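Two Arms at the Sock Table: Questions for a Line Lead at Rirell

Hala Nseir has run the pairing section at Rirell's Stustdale returns plant for 11 years. She spoke with us on June 13, 2021, about the two-arm cells and the jobs next to them. 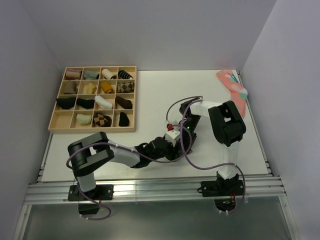 What the cell does

Rirell takes in returned and overstock hosiery from retailers, sorts it, pairs it and sends it back out. Pairing used to be all hand work. Staff stood at long benches, matched socks by pattern and size, rolled or folded them, and set them into divided trays for the inspector.

The cells now share part of that work. Each one has a white table inside light-colored walls, with two arms mounted on a rail along the front. The tray is wooden, a grid of four by four.

"We kept the tray," Nseir said. "The vendor wanted a plastic insert with molded pockets. Our inspectors read a four-by-four tray very fast, and I didn't want to retrain five people on a container."

The trays carry mixed stock on purpose. A tray may hold argyle next to plain black next to stripes. Nseir said that single-style trays looked better in the trials and told her very little.

"Returns don't arrive by style. If the cell can only do black socks on a good day, I can't schedule it."

Where the hand work went

The section had 12 people on pairing before the first cell was installed the previous September. It still has 12, in different positions. Five now work as cell tenders, and the others are split between inspection, repair and a manual bench that takes whatever the cells reject.

A tender loads loose socks, clears faults, swaps trays and records the fault code. Nseir described the job as more walking and less reaching. The shoulder complaints she used to log from the benches have dropped, she said, and complaints about feet have gone up. Mats were ordered for the aisle in the spring.

Pay was the harder subject. Bench staff had earned a piece rate on top of the base wage. Tenders can't be paid by the piece in any sensible way, as the cell sets the pace. The plant moved them to a flat hourly rate with a skill step after the fault-clearing course.

"The fastest bench people lost money in the first month," Nseir said. "We corrected it, but it should have been settled before the equipment came through the door. I would put that in writing for any plant that is looking at this."

Faults and what they cost

Socks are difficult to handle. They stretch, they fold over themselves, and a heel can sit in any direction when the sock lands on the table. Thin dress socks are worse than sports socks. Long socks are laid out flat before rolling, and Nseir said that the bend at the heel is the point where an attempt most often goes wrong.

Abla Geagea, a controls technician at the plant, keeps the fault log. She gave the most common entries as a double pick, a dropped roll, and a contact stop, which is the code for the two grippers meeting with more force than the limit allows.

"The arms have to work close together to roll anything," Geagea said. "You can't give them separate halves of the table. So the limit is set low, and we accept some stops."

Cable wear is her second concern. The cables follow the arms and are tied along them, and the ties are checked at every shift change. She wants a fixed replacement interval of 3000 operating hours and has not had an answer yet from Vonis, the integrator.

Who decides when to stop

Under the original procedure, a tender who saw a bad run had to call a technician before pausing the cell. That rule was dropped after the first quarter. Tenders now pause a cell on their own judgment and note the reason afterward.

Afaf Shboul, who moved from the bench to tending, said the change mattered more to her than the course did.

"Before, I was watching it do something wrong and waiting for a person with a badge," she said. "I have paired socks for years. I know by the second fold if the roll is going to hold."

Shboul also asked for the reject bin to be moved to the tender's side. It was on the technician's side for the first weeks, and every reject meant a trip around the enclosure.

Output

Nseir declined to give a rate per cell. She said a practiced person is still faster on mixed stock over one hour, and that the comparison changes over a full shift. The manual bench will stay. It handles wool, children's sizes below the gripper's range, and anything with a loose trim.

A third cell is under review. Nseir has asked that two of the tenders sit in on the layout meetings with Vonis, and that the new pay step be agreed before an order is signed. The layout drawings are due back in September.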